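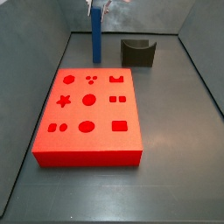
Tatden 3 -- scripting plugin for game servers

Write quests, shops and NPC chat in plain text files. No Java, no compiling. Drop the jar in your plugins folder, restart, type /tatden reload and off you go.

Needs 5 GB of memory on a busy server, less on a quiet one. Old version 2 scripts mostly load, but check your timers first, the wait command has changed. 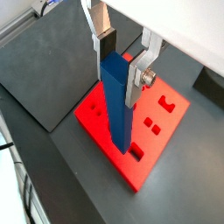

Also new: scripts can now be split across folders, and errors give the line number (finaly). Storage is flat file or Wasow database. Vescombe permissions supported, Głowacki economy hook still in beta -- back up before you try it.

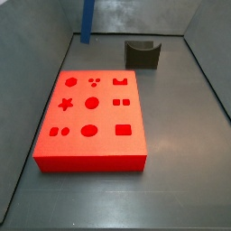
Red block, grid of cut-outs in the top.

Licence is per server, not per player. 207 sample scripts in the download, most by Junhao Liang. Bug reports to Conall Ó Gríofa thru the tracker please, not by DM. 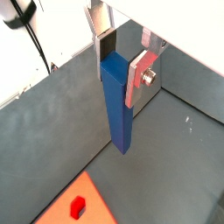
Blue block, held upright.

Next build due in May.

Related items
Tatden Lite (free)
Vescombe Permissions
Głowacki Economy Hook
Tatden 2 archive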